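4. The build, and the cup sorting task

4.1 Setting up at the Unthorpe workshop

The rig was put together over the summer at the shared workshop in Unthorpe, mostly in evenings, and was usable by September. Elba Bustos did the table and rails, Hugo Chauvin the wiring and the control code (which we call Rura, after nothing in particular). Budget was tight. The only parts bought new were the arm joints and the cable. Everything else came off the shelves or out of the scrap bin, and the table top had a previous life we did not ask about.

Base plates bolt to the side rails, one arm per side, so either can be slid along and locked again. We shifted them 70 mm towards the back after the first week, as the elbows kept fouling each other at full reach. No further shifts after that. Calibration is redone after any change to the plates, and takes long enough that people put off making changes.

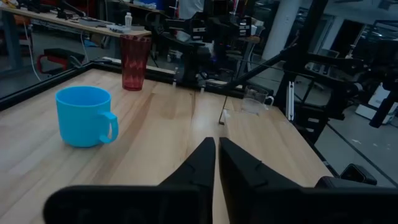
Depth was the hard part. The wrist view gives good detail close in but judges distance badly, and our first runs had a lot of early closing, fingers shut well before reaching the handle. Opaque things are fine. The light blue mug was found from nearly every start pose and was the one we used for all tuning. The clear measuring cup is another matter, against the pale wood there is little more than an outline and a few faint reflections to go on, and the detector lost it as soon as the arm moved. We tried raising the exposure (worse), then lowering it (a bit better, but then the dark fingers merge into their own shadow). In the end the clear one is located from the fixed view only and the wrist view is ignored until the last part of the approach. Crude but it held up.

4.2 Objects and layout

Objects were picked from what was in the workshop kitchen. Selection rule: has to fit the open gripper, has to survive a fall. Glass was allowed only after Verow, the collision check, was running on both arms. A cloth was included as a soft item, to see if the planner would treat it as an obstacle or ignore it. It did both, depending on how it was bunched, see 4.4.

Start positions were set by hand before each run, by whoever was nearest. No grid. A reviewer of an earlier draft asked why not, and the answer is that we wanted the sort of mess a person would leave. The cost is that runs are not strictly comparable, and we don't claim they are. Handles were turned at will too.

The target area is low and boxed in, with a transparent panel that the planner has to be told about, since neither view picks it up reliably. It is entered in Rura as a fixed solid with a margin on all sides. Margin set too small at first and the left arm clipped it. Set too large and the arm refuses to go in at all, just stops and waits.
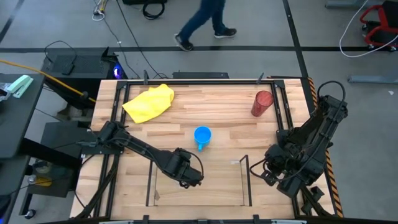
That waiting behaviour took longer to sort out than anything else in the build. Rura would mark the target as unreachable, hand the job to the other arm, which would also mark it unreachable and hand it back. From outside it looks like a crash. Chauvin added a limit of 3 handovers, after which the run ends and is logged as failed. Blunt, but at least you know.

People walking past were less of a problem than expected. The fixed view takes in a good bit of floor and we masked everything outside the rails before detection. Before the mask, a pair of jeans going by was enough to upset the background model for a second or two. After, no effect that we could find.

4.3 Dividing work between the arms

Each arm owns its half of the table. Anything near the middle goes to whichever arm is free, and if both are free, to the left. This is the Perrin rule in the code – named after the street the workshop is on. We looked at doing something cleverer with travel time but the gain in simulation was small and the failure cases were harder to explain.

In practice the two halves get very different work. Items towards the back right fall to the right arm, and it has to come down from above with the elbow out past the table edge, wich uses up most of the travel in that joint. The left arm works low and sideways near the target area, with less room and more to hit. Cable routing matters more than we allowed for. The wrist cable needs slack for the overhead pose, and the same slack then hangs in the way in the folded pose. We re-routed it twice and are still not happy. 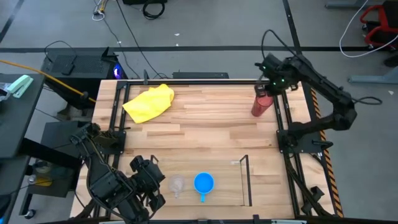
Figure 6. Fixed view of the table, with the right gripper over the red cup and the blue and clear cups inside the framed area.

4.4 Faults and changes

Logged by hand in the workshop book, so likely incomplete. Last entry used in this paper is 4th January.

Gripper pads wore unevenly, left hand finger first. Replaced once, with the same print at a higher infill. Cloth: when bunched it reads as an obstacle and is avoided, when flatter it is often missed and the arm passes over low enough to drag it. No fix yet. We kept the cloth near the back corner for the runs reported in section 5, which should be bourne in mind when reading them. Red cup: textured sides gave a good grip but the detector put its centre too far to one side when seen at a slant, corrected with a fixed offset. Power: one supply for both arms was not enough when they lifted together. Now 2 supplies, separate fuses.

The stop button was moved to where a person standing at the front can get at it without leaning over the rails. Should have been there from the start.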